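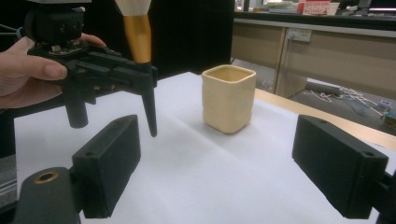 Skip the Makeup Trial? Please Don't

Every February I get emails from brides who want to drop the trial and save a little cash. I get it, weddings are pricey! But I think it's the wrong place to cut. My sister paid 419 dollars for her wedding day makeup in Undport, skipped the trial, and ended up redoing her own eyes with almost 800 guests' worth of nerves (okay, it felt like that many). A trial takes 2 hours - maybe less if you already know your look. Cut the favors instead. I still have mine from a Tuson wedding, unopened in a drawer.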